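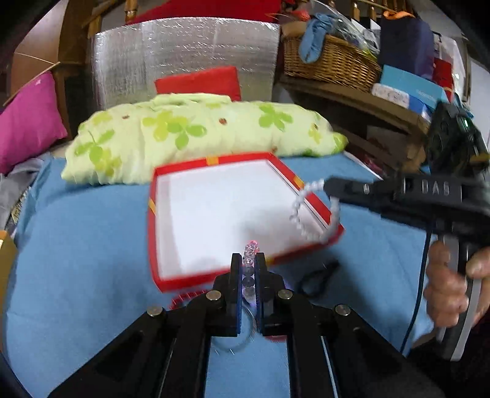 A white beaded bracelet and a red gift box.

Kurklow Car Service: Frequently Asked Questions for Riders

How do I book a ride?
Rides may be booked by telephone or at the Genell Street office, which opens at 6:30 a.m. Airport trips must be booked at least 3 hours ahead.

What does waiting time cost?
The first 19 minutes are free at the airport. After that, the meter runs at the posted waiting rate.

I left something in the car. What should I do?
Call the office and give your pickup time and cab number. Items turned in by drivers are held until the end of the following month. Claims are handled by Efthymia Stefanou.

May I tip by card?
Yes. The full amount goes to the driver.

Are service animals accepted?
Yes, in every vehicle and at no added charge. Pets must travel in a carrier.

How do I file a complaint?
Write to Gervasio Insaurralde, Rider Relations. Complaints received after 5 p.m. are logged the next business day. Fare disputes require a receipt.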